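Household Practice, Unit 2: The Bathroom
Notes by Leilani Kasprzak

In this unit we work around the bathtub. Before you start, look what is standing or lying on the floor beside the tub, and decide for every thing if it stays or goes. 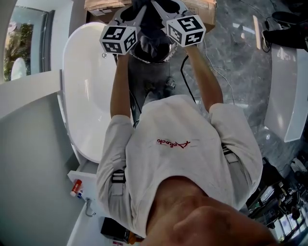
Fig. 2. Work beside a freestanding tub, with flat cardboard on the floor side.

A freestanding tub needs cleaning on the outside also. Wipe the rim first, then the outer wall down to the floor. Metal fittings are dried with a separate cloth.

Please read page 26 before Thu 13 September.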